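Why Stone Feels Colder Than Wool
January – by the Skuseck Science Desk

Put one hand on a stone step and the other on a wool blanket in the same room. The stone feels colder. A thermometer would show that both are at the same temperature.

Your skin does not measure the temperature of a thing directly. It senses how warm the skin itself is. Your hand is usually warmer than the room, so heat moves out of it and into whatever you touch. A material that carries heat away quickly is called a good conductor. A material that carries it slowly is called an insulator.

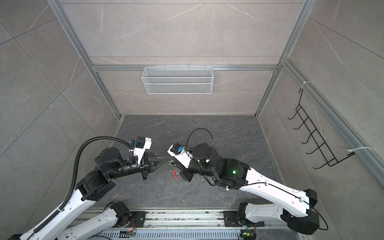 Metals are among the best conductors of heat. Tiny particles called electrons move freely inside a metal and pass energy along as they go. Aluminum, the metal of the silver posts and rails around the gray walls, conducts heat far better than stone does. Stone, in turn, conducts better than wood. Wool is slower still – it holds small pockets of air, and still air is a poor conductor.

You can test this at home. Leave a metal spoon, a wooden spoon and a folded sock on a table for 30 minutes, away from sunlight. Touch each of the 3 objects for 2 seconds. Put them in order from coldest feeling to warmest feeling.

The order can change. If a room were hotter than your skin, heat would flow into your hand instead. The metal spoon would then feel the hottest.

Word to know: conduction – the movement of heat through a material or between things that touch.

Contact: Skuseck Learning Pages | Copyright Skuseck | Back to top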